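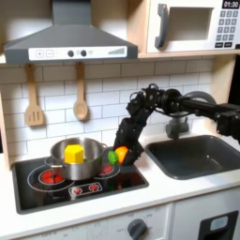
Arnavby says its school lunches will get healthier. It has said so before

By Min-kyu Song
August 5, 2026
2 min read

The town of Arnavby will put a second vegetable on every school lunch tray this fall, under a contract with the catering firm Multo. The town calls it a fresh start. Parents who sat through the last one may want to see the trays first.

The plan covers 8 schools and adds 52 cents to the price of a meal. Multo says the extra money will pay for more peppers, carrots and greens, with less of it coming from cans. The contract, approved in April, sets no minimum serving size. It also lets the firm swap in "a comparable item" when supplies run short, and leaves it to the firm to decide what is comparable.

Asked whether potatoes would count, a town spokeswoman said the menus were still being worked out.

Neighboring Nullemham tried much the same thing and dropped it after 13 months. Kids there took the vegetables, as the rules required, and a good share went straight into the trash. The town never published a full count of the waste, so it is hard to say how bad it got — or whether a better cook would have fixed it.

Arnavby has promised a survey of 1000 families by the end of the school year. The questions will be written by Multo.

The new menus are due on the town website before classes start.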